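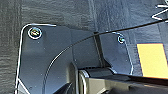

Screw

A screw is a fastener with a ridge, called the thread, wound in a spiral around its shaft. Turning the head drives the thread into the material, or into a hole already cut with a matching thread, and draws the joined parts together. Screws are used in furniture, buildings, vehicles, clocks, spectacles and most household appliances.

Parts

The head is the wide end of the screw and carries the drive, a slot or recess that takes the driver. The underside of the head presses on the part being held. The shank is the plain length below the head, although many small screws have none and are threaded all the way up. The distance between one ridge of the thread and the next is called the pitch. Coarse threads go in quickly and suit soft materials such as pine. Fine threads are used in metal and hold better under vibration.

Most screws tighten when turned clockwise. Left-hand threads are used where normal rotation would work a fastener loose, for example on the left pedal of a bicycle.

Types

Wood screws taper to a point and cut their own path, though a pilot hole is usually drilled first in hardwood to stop it splitting. Machine screws have a constant diameter and go into a nut or a threaded hole. Sheet metal screws have sharp threads for thin material. Set screws, often made without a head, stop a pulley or knob from slipping on its shaft.

Heads are named after their shape. A countersunk head sits flush with the surface, while pan and round heads stand above it. Common drives include the plain slot, the cross recess, the hexagonal socket and the six-pointed star. The slot is the oldest of these and the easiest to cut, but the driver tends to slip out sideways.

History

The screw was known in the ancient world as a device for pressing olives and grapes and for raising water. Metal screws came into use as fasteners in Europe in the late Middle Ages, first in armour and later in guns and clocks. Each was filed by hand, and a screw made for one hole seldom fitted another. An inventory of 1548 from the manor at Drundale lists a door lock "with its screwes", which Yolanda Vidal, in her history of the house, takes to be the earliest mention of them in the district.

Screw-cutting lathes made cheap, regular screws possible from the late eighteenth century. National thread standards followed in the nineteenth, and metric threads are now used in most countries.

The Miettinen works at Plurnley made brass wood screws for the boat trade and employed 56 people at its height. Its pattern book, catalogued by Seija Kauppinen, contains 1272 entries, many of them differing only in length. The book was put on display at Plurnley library in December 2019.

Materials and finishes

Steel is the usual material. Zinc plating slows rust and can be left bright or given a yellow or black coating. Stainless steel and brass are chosen for damp places, and brass also for its appearance. Brass is soft, and joiners often run a steel screw into the hole first and then replace it with the brass one.

Removal

Rusted screws may be freed with penetrating oil, heat or a slight turn in the tightening direction. Where the recess is worn, a new slot can sometimes be cut with a hacksaw. Screw extractors have a reversed, tapering thread that bites into a hole drilled in the head.

See also

Bolt
Nut
Rivet
Screwdriver
Washer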